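**Slide 4: keeping the Bivitia cell alive** (Quang Đoàn, Cestberg)

Say hello. Skip the org chart.

- Fingers: wipe the pads, check the screws. Verbeke's manual says monthly. Verbeke has never met our lint.
- Wrist camera: clean the lens, then leave it alone. I adjusted mine two times in June and lost four days.
- Open the gripper over bare table before any cloth goes down. Pause, let them look. 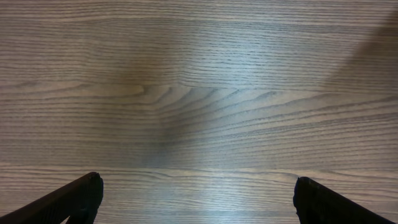
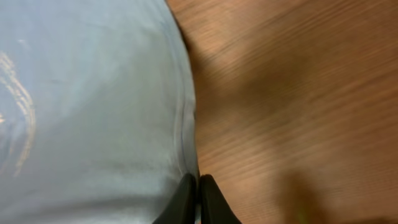
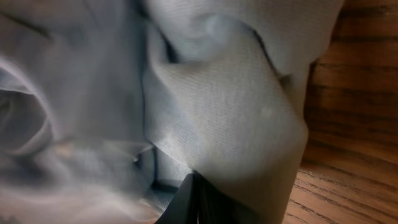 - Log the finger gap every morning, even when it's boring. It's almost always boring.
- Spare pads: keep three sets. Matulent ships when Matulent feels like it.

Next slide, unless someone asks about the budget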